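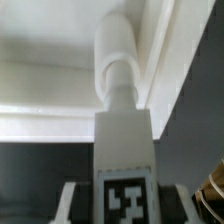

Vamer, Cleltovlow 생활관에 ‘흰색 생활용품 자료실’ 개실
Plullell 계열 90종 상설 비치, 9월부터 일반 이용 가능

생활용품 연구·보급 기관 Vamer는 Cleltovlow 생활관 2층에 흰색 생활용품을 한데 모은 자료실을 마련하고 9월부터 일반에 개방한다고 밝혔다. 자료실 면적은 38제곱미터이며, 비치 품목은 Vamer가 보급해 온 Plullell 계열 제품과 Baert 공방이 제작한 견본을 합하여 모두 90종이다. 원통형 용품과 받침, 뚜껑이 있는 보관 용기, 욕실과 주방의 소품이 주를 이룬다.

이번 자료실은 같은 색으로 통일된 생활용품을 실제 생활공간과 비슷한 조건에서 살펴볼 수 있도록 구성되었다. 그동안 Vamer의 소장 견본은 생활관 내 여러 보관실에 나뉘어 있어 열람을 원하는 이용자가 품목별로 따로 신청하여야 했다. 특히 형태가 비슷한 원통형 용품은 보관 장소가 서로 달라 나란히 놓고 비교하기 어렵다는 의견이 꾸준히 접수되었다. Vamer는 이러한 의견을 반영하여 지난봄부터 견본의 분류와 이전 작업을 진행하였으며, 여름 동안 목록 정비를 마쳤다.

자료실의 벽면과 선반은 비치 품목과 같은 흰색 계열로 마감되었다. 흰색 용품은 배경에 따라 윤곽이 또렷해 보이기도 하고 주변에 묻혀 보이기도 하므로, 구입 전에 집 안의 벽이나 세면대 색을 고려할 필요가 있다는 것이 Vamer의 설명이다. 이용자는 열람대에 비치된 회색과 검은색 깔개를 사용하여 같은 용품이 바탕색에 따라 어떻게 달라 보이는지 확인할 수 있다. 조명은 천장에서 고르게 비추는 방식을 채택하였고, 창가 쪽 열람대에는 햇빛을 가리는 차양을 설치하였다.

비치 품목은 용도가 아닌 형태를 기준으로 분류되었다. 첫째 구역에는 위아래 굵기가 일정한 원통형이, 둘째 구역에는 윗부분이 넓고 아래로 좁은 목이 이어지는 형태가 놓인다. 셋째 구역에는 각이 진 상자형과 그 밖의 형태가 배치된다. 원통형이라 하더라도 윗면이 둥글게 마감된 것과 평평한 것은 쌓아 두는 방법이 다르며, 밑면 테두리의 두께에 따라서도 선반에 놓았을 때의 안정성에 차이가 난다. Vamer는 이러한 차이를 이용자가 직접 만져 보고 판단할 수 있도록 유리 진열장을 두지 않기로 하였다.

각 품목에는 고유 번호와 재질, 치수, 세척 방법을 적은 안내 카드가 함께 놓인다. 안내 카드의 글자는 어린이와 고령 이용자가 읽기 쉽도록 기존 보관실의 표기보다 크게 인쇄하였다. 재질이 확인되지 않은 오래된 견본에는 그 사실을 별도로 표시하였으며, 확인이 끝나는 대로 카드를 교체할 예정이다. 분리되는 부품이 있는 품목은 부품의 이름과 조립 순서를 카드 뒷면에 수록하였다.

정리와 보관에 관한 강좌도 마련된다. 강좌는 매달 한 차례 오후 2시에 자료실 안쪽 열람대에서 열리며, 회당 정원은 20명이다. 첫 강좌에서는 좁은 선반에 높이가 다른 용품을 배치하는 방법을 다룬다. 이후 강좌에서는 흰색 용품의 변색을 늦추는 관리 요령, 이사할 때 원통형 용품을 포장하는 방법, 여러 사람이 함께 쓰는 욕실의 수납 방식을 차례로 다룰 계획이다. 수강 신청은 생활관 1층 안내 창구에서 받으며, 신청자가 정원을 넘으면 접수 순서에 따라 대기자로 등록된다. 수강료는 없으나 포장 강좌에 한하여 재료비를 받는다.

포장 강좌에서 사용하는 완충재와 상자는 Vamer가 일괄 준비한다. 집에서 쓰는 용품으로 실습을 원하는 수강자는 높이가 팔 길이를 넘지 않는 것에 한하여 1인당 한 점을 가져올 수 있다. 내용물이 남아 있는 용기와 유리 제품은 반입이 제한된다.

견본의 관외 대출은 교육 기관과 복지 시설에 한하여 허용된다. 대출을 희망하는 기관은 사용 목적과 보관 장소를 적은 신청서를 제출하여야 하며, 한 번에 빌릴 수 있는 품목 수와 기간은 신청 내용을 검토한 뒤 정해진다. 반납할 때에는 안내 카드에 적힌 방법으로 세척하고 완전히 말린 상태로 제출하여야 한다. 표면에 스티커나 접착테이프를 붙이는 행위는 금지된다. 견본 가운데 일부는 과거 대출 과정에서 접착제 자국이 남아 이번 비치 대상에서 제외되었다.

Baert 공방의 제작 견본은 자료실 안에서만 열람할 수 있다. 공방 측은 이번 개실을 위하여 윗부분과 목 부분의 비례를 조금씩 달리한 견본을 새로 제작하였다. 해당 견본은 둘째 구역의 가운데 선반에 놓이며, 시판되는 제품이 아니므로 구입 문의는 받지 않는다. Vamer는 이용자 의견을 수집하여 공방에 전달하고, 결과를 다음 견본 제작에 참고하도록 할 방침이다. 의견지는 자료실 출입구 옆에 비치된다.

자료실 이용자는 입실 전에 손을 씻고 젖은 우산과 음료를 출입구 보관대에 두어야 한다. 사진 촬영은 개인 기록용에 한하여 가능하며, 촬영을 위하여 품목을 다른 구역으로 옮긴 경우에는 고유 번호가 적힌 원래 자리에 되돌려 놓아야 한다. 단체 방문은 사전에 협의하여야 하고, 강좌가 열리는 시간에는 안쪽 열람대의 일반 이용이 제한된다.

기존 보관실을 통한 품목별 열람 신청은 자료실 개방과 함께 종료된다. 이미 접수된 신청은 자료실 열람으로 전환되며, 신청자에게는 개별 안내가 발송된다. 비치 목록은 Cleltovlow 생활관 1층 안내 창구에서 인쇄본으로 받아 볼 수 있고, 품목이 추가되거나 교체되는 경우 목록도 함께 갱신된다.

이용 시간과 강좌 일정에 관한 문의는 Vamer 자료실 담당 부서에서 받는다.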